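Sunday, late, tea gone cold beside me

I promised myself I would write this down while it was still fresh, because by February I will have forgotten which of these small discoveries were hard and which only felt that way at the time.

The paper came back from Vītola with kind remarks and one very fair question, and I have been chewing on it all weekend. They want to know if our arm picks things up better for having been shown a lot of different objects, or only for having been shown a lot, full stop. It's such a simple thing to ask! I was a bit ashamed we hadn't asked it ourselves. So Sebastián Arancibia and I sat down with the logs and split the training into two piles. One has 3,765 grasps spread over everything we own, and the other has the very same number, all taken from 200 objects and no more. Same arm, same settings, same patient old computer humming away under the desk at Marnville.

Well, the wide pile won, and I had rather expected it to. What I hadn't expected was where it won. On ordinary things, the jars and boxes and so on, you could hardly tell the two apart. It was the clear things and the floppy things that pulled them away from each other, and by a good deal more than I would have bet. I went over the table of results three times, then made toast, then went over it again.

Sebastián thinks the narrow pile teaches the arm to trust edges too much. A box has nice plain edges, so it learns to look for those and go straight in, and then a piece of glass comes along and the edge it sees is really a bright streak of light, and in it goes to the wrong spot. I like this idea very much, though I told him we'd need to look at the failures one at a time before I would put it in print. There are 923 of them. He went a little quiet at that, and then he asked if I had any more toast.

The other thing we settled is the order of approach. The old Hostix routine always came straight down from above, and I have never been fond of it for small objects, as the fingers hide the very thing they're after. We now let the arm come in low from the side and take a second look before it closes. It costs time, and I know Sastia will grumble about the time, but I'd take slow and careful over quick and sorry any day of the week.

I keep going back to the setup with the little white cap, with the test tube out on the green cloth and the crackly bag at the back. It has a bit of everything we argue about.
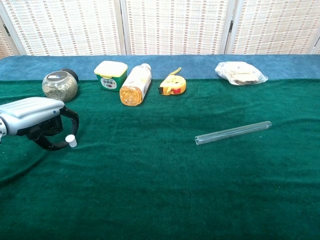

Sebastián wrote back after supper that he is all for the second look, but that I'm giving it too much credit, and that if we change the approach and the training together we'll never know which one to thank. He wants the 1,936 test grasps run again with the old approach and the wide pile, and only then the new one. He's right, of course, and I wrote and told him so, with a little sigh that I hope didn't come across in the typing.

So that's the plan for the week. I must remember to save the old settings under a proper name this time, and to answer Vītola before they start to wonder about us. Now to bed, and I'll wash the cup in the morning.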